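**Shared Styling Table: Changes for the Season**

01/05/2025

The styling table at the Temunholm building has been in use since November, and enough people have written in about it that it gets its own item this month. Most of the mail concerns the hair dryer. Some of it concerns the table, and one long letter concerned the sink in the hallway, which will have to wait for the next issue.

First, the basics for anyone who moved in over the winter. The table is the wooden one beside the glass partition. It is open to all members whenever the building is open. There is no sign-up sheet. We had one for the first few weeks and people either forgot to sign it or signed it for the whole morning, so it was taken down. If somebody is using the dryer, wait or come back later.

The dryer has a stand, and the dryer goes in the stand when you are done with it. This is the main point of this item. Over the winter it was left on the chair, on the floor, and on one occasion in a coat closet, where it stayed for six days while three notices went up asking for it. The stand keeps it upright and keeps the rear intake off the table, where it picks up lint and hair. A dryer with a clogged intake runs hot and shuts itself off. Ours did this twice in the winter and both times people reported it as broken. It only needed cleaning.

Let the dryer cool before you put it away in a drawer or bag. In the stand it can go back right after you switch it off.

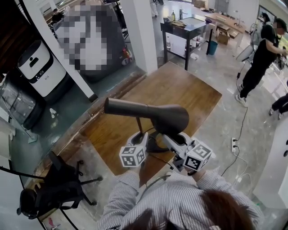 Samuel wrote in to say that the cord is a bigger problem than the stand. His view is that a cord left hanging over the front of a table will sooner or later be caught by a knee or a chair, and that the dryer will go with it. He suggested a hook on the underside and offered to bring one. He also asked whether the dryer could be kept unplugged between uses, as he does at home.

We took both points. A hook will go in under the table near the back. Loop the cord loosely and hang it there. Please do not wrap it around the handle. Wrapping it tight bends the cord where it enters the body, and that is how the last dryer failed. As for the plug, yes, pull it when you finish. Hold the plug itself and not the cord. A card saying so will be taped next to the outlet.

The tabletop is wood and has been worn along one edge for as long as we have had it. Several members asked whether it could be refinished. Jistemico, the shop that did the benches downstairs, quoted $213 to sand and oil the top, with the table out of use for two days. We have $100 set aside for furniture this season, so the refinishing is on hold. In the meantime, hair oil, spray, and anything with alcohol in it should be kept off the bare wood. Put a towel down first. If something spills, wipe it up right away with a dry cloth and then a damp one. The cleaner for the glass is not for the table — it leaves a cloudy mark that takes a good deal of rubbing to get out.

Cleaning the dryer is simple and anyone may do it. Unplug it and let it cool. If the rear cover comes off, turn it gently and lift. Brush the screen with an old toothbrush, working outward, and tap the lint into the trash. Do not rinse any part of it and then put it straight back on. If the screen is damp, leave it out until it is dry. Once a month is enough with the use it gets now, more often if you notice the sound getting higher or the air getting weaker.

A few members asked about a second dryer. Humance, the supply store on the corner, will hold one for us at the member price until the end of the month. We would want a second stand with it, and a second hook, and there is only the one good outlet on that side. Two dryers on one outlet will trip the breaker. Until that is sorted out we will stay with one.

Please take combs, clips, and towels home with you. Anything left on the table at closing goes in the lost and found box by the front desk and is kept until the next newsletter comes out.

Notes about the table can be left at the front desk or sent to the newsletter address. The hallway sink will be covered next time.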